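Cullenow Makers Forum > Arms and Grippers > Stock Franka hand vs printed soft fingers - kitchen tests

wristflex
8/25/19

Right, I promised a write-up and I've finally got enough runs to make it worth reading. I've been comparing fingertips on the Franka, all on the stock hand, all on ordinary kitchen stuff. Three sets so far: the plain black ones, the Fellen rubber pads, and a printed pair based on the Temba files (the ribbed ones, if you've seen them).

Same list of objects for each set, 20 tries per object, 200 tries per set. The arm starts from the same pose every time and I nudge the object a bit between goes so it isn't just replaying one lucky grasp.

I expected mugs to be the trouble. They weren't! Food containers with snap lids are far worse. The lid is wide and flat, the hand doesn't open far enough to take the long side, and if you come in a few degrees off you end up squeezing a corner. Getting the wrist to line up with the short side before going down made more difference than any change of fingers.
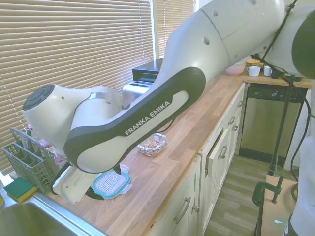
kettle_drum: Did you keep the grip force the same for all three sets? Soft fingers need more squeeze before they hold anything, so if you left it where it was for the plain ones you've been a bit unfair on the Temba pair. I'd also want to know the closing speed. Mine behave completely differently if they shut slowly.

wristflex
Fair point, and no, I didn't at first. The first lot of printed finger runs were all at the plain finger setting and they were rubbish. I binned those and started again with the force turned up. Closing speed is the same throughout, fairly slow.

Scores out of 200 are a bit misleading because some objects are easy for everything, so for lids only: plain fingers were poor, Fellen pads got 93 per cent of the picks where the wrist was lined up properly, and the printed ones were somewhere between the two. I'll put the full table up once I've tidied it.

lowpoly_len
93 per cent on lids is brilliant. Are those the thin Fellen pads or the thick ones? I've got the thick ones and they eat so much of the opening that I can't get round a mug any more.

wristflex
Thin. I tried the thick ones for an afternoon back in January and had exactly the same problem. Lovely grip, no room.

Callum
I'm going to disagree with the whole approach a bit, sorry. You're changing fingers when what you want is a suction cup. Flat smooth lid, job done, no lining up the wrist at all. Parallel fingers are the wrong tool for lids and I don't see how any amount of rubber fixes that.

wristflex
For lids on their own I'd agree with you. But I want one hand that does the whole counter without a tool change, and a cup is no use to me on a fork. Cutlery on a plate is next on the list and I'm really looking forward to it, even though I think it will be horrible.

Callum
Two tools on one wrist, then. People do it.

kettle_drum
People do it and then spend a month on hoses. I'm with wristflex, get as far as you can with two fingers first.

lowpoly_len
Where's your camera? If it's on the hand, does it still see anything useful once you're right down over the object?

wristflex
There's a small one on the hand and a fixed view from the side. The hand one is great for the approach and then the object fills the whole picture for the last bit, so I lean on the side view there. Metal sinks are a pain for both, by the way. Shiny bottom, shiny walls, and the depth goes full of holes. Turning the exposure down helped more than anything clever I tried in software.

Sink runs are all with the fingers straight down, as tilting the wrist brings the elbow round further than I like.

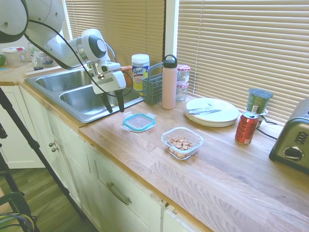 Gripper over the right-hand basin, fingers slightly open.

kettle_drum
Have you tried planning from a higher start pose over the sink? I found 5 cm extra gave me a much less twisty route down.

wristflex
I haven't, but I will - that's an easy one to change. I'll run the plain fingers again from higher up so there's something to compare with.

Callum
Put me down as still voting for suction. But do post the fork results, I want to see those.

lowpoly_len
Same here. And if you still have the settings file for the printed fingers, could you stick it in the downloads section? Mine are on the printer now.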